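FOR IMMEDIATE RELEASE

Umorach Releases Teaching Kit for Two-Armed Robots, Opens Garment Handling Recordings to Outside Labs

KOVERMONT, May 5, 2024 – Umorach, a maker of training tools for robot arms, today released Treltgate, a kit that lets a person show a two-armed robot how to do a job by guiding it by hand or by driving it from a separate set of controls. The company is also opening a first collection of recordings made with the kit to university and company labs that sign its research license.

The collection holds 686 recorded demonstrations of work with soft goods: hats, scarves, folded cloth and knitted pieces. Each one was performed by a trained operator, with joint positions, gripper opening and video saved on a shared clock.

Treltgate works in two modes. In hand guiding, the operator takes hold of the arm at the wrist and moves it through the job while the motors cancel out the arm's own weight. In remote control, the operator sits at a pair of smaller leader arms, and the robot follows their motion at the table. Labs can switch between modes in the middle of a session without restarting the recording software.

"We began with hand guiding because it is easy to learn," said Nokuthula Mahlangu, head of product at Umorach. "With cloth we kept running into the same trouble. The operator's own hands were in the video, blocking the fabric. Remote control cleared that up, and most of the soft goods work is now done from the leader arms."

Fabric is a hard subject for robots. A hat brim bends when it is touched, a folded piece hangs differently each time it is picked up, and two items of the same color can be hard to tell apart in video. Umorach asked its operators to keep their uneven attempts as well as their clean ones. A recording in which a piece was dropped and picked up again stays in the collection and is marked as a recovery.

The recordings were made at Steyn, the company's workshop in Kovermont, under ordinary overhead lighting and with people working at nearby stations. Operators completed 2 weeks of practice before any of their sessions were counted.

"A new operator moves too fast," said Bendik Eide, who runs operator training at Steyn. "They close the gripper, pull, and the cloth slides out. After a few days they learn to wait for the fabric to settle – then the lift is easy, and the recording is much more useful to the people who train on it."
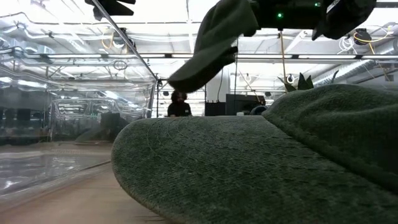 Does a lab need robotics engineers on staff to record demonstrations with Treltgate?

Operators do not need an engineering background. Someone at the lab should be able to mount the arms and run the calibration program, which takes one person an afternoon. After that, any adult who has finished the operator course can record.

Treltgate includes the leader arms, mounting plates, recording software and the operator course. It does not include the robot arms themselves. The first production run is limited to 300 kits, with shipping to start in July. Labs that took part in the trial program will be served first, followed by new orders in the order received.

"Our files are plain and the format is documented," said Ifeanyi Adebisi, lead software engineer. "If a lab wants to use our recordings and never buy the kit, that works too."

A second collection, covering bag packing and zipper closing, is being recorded now. Umorach has not set a release date for it.

About Umorach
Umorach designs hardware and software for teaching robot arms by demonstration. The company is based in Kovermont and operates its own recording workshop, Steyn, at the same address.

Press contact
Liên Lương
Communications, Umorach

Research license requests
Mio Miyazaki
Data Programs, Umorach

###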